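Open day at the Gallovwood tile works

We drove up to Gallovwood in July for the yearly open day. It is 184 miles from home, so we left early and still missed the first tour. Keyvan Taheri took the second one, three groups at once. He showed us the clay store, the presses and the long kiln, and said the old Skerby pit closed years ago. The clay comes by truck now — you can hear it from the parking lot.

Floors and furniture

Hexagon tiles are still popular in pale colors. I like them next to dark wood.

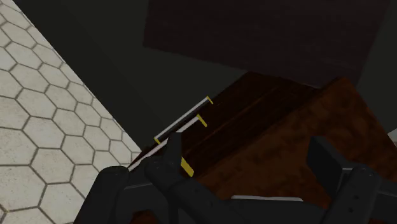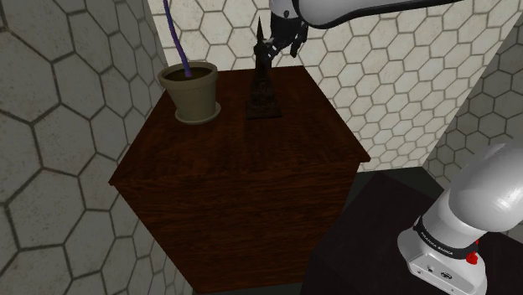
Lunch and getting home

Soup and bread in the canteen, good value. Esmaeil Sadeghi had the seconds table outside and sold me a box of border tiles with small chips. They will do for the back porch. The last tour leaves at 3, and the road past Citum was slow going home.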